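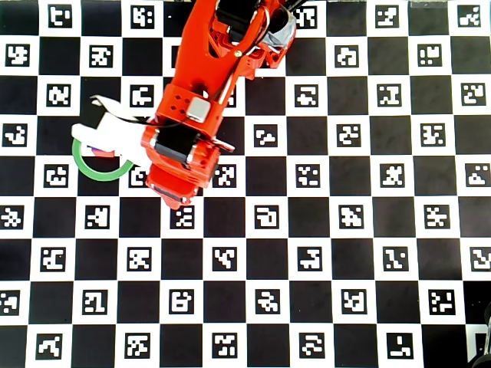

Module 4: Household Budgeting and the Cost of Borrowing
Handout 2, Flarnholm College of Further Education

This handout accompanies the second lecture of the module. Students should read it before the seminar and bring a calculator.

A fixed cost is one that stays the same from month to month, such as rent. A variable cost changes with use, such as food or heating. In the Hurum case study, the household pays rent of £420 each month from a net income of £965. The remaining £545 must cover all other spending, including any repayment of debt.

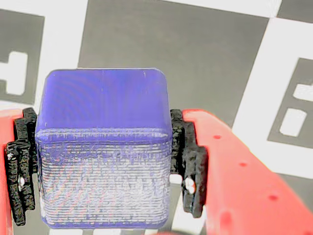
Why is rent entered in the budget before food?
Rent is due on a set date and its amount is known in advance. Food spending can be adjusted during the month, so it is entered once the fixed costs have been taken away.

Interest is the charge made for borrowing money. Simple interest is worked out on the original sum only. Compound interest is worked out on the original sum together with any interest already added. Students are expected to know both methods and to show their working in full. 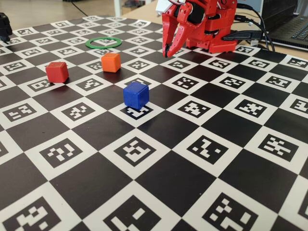 Where a loan runs for less than one year, the yearly rate must be adjusted before it is applied. The method is set out on page 17 of the course reader. Marks are lost each year through leaving out this step.

Exercise 2 should be handed in at the March seminar. Late work will be accepted only with the written agreement of the module office.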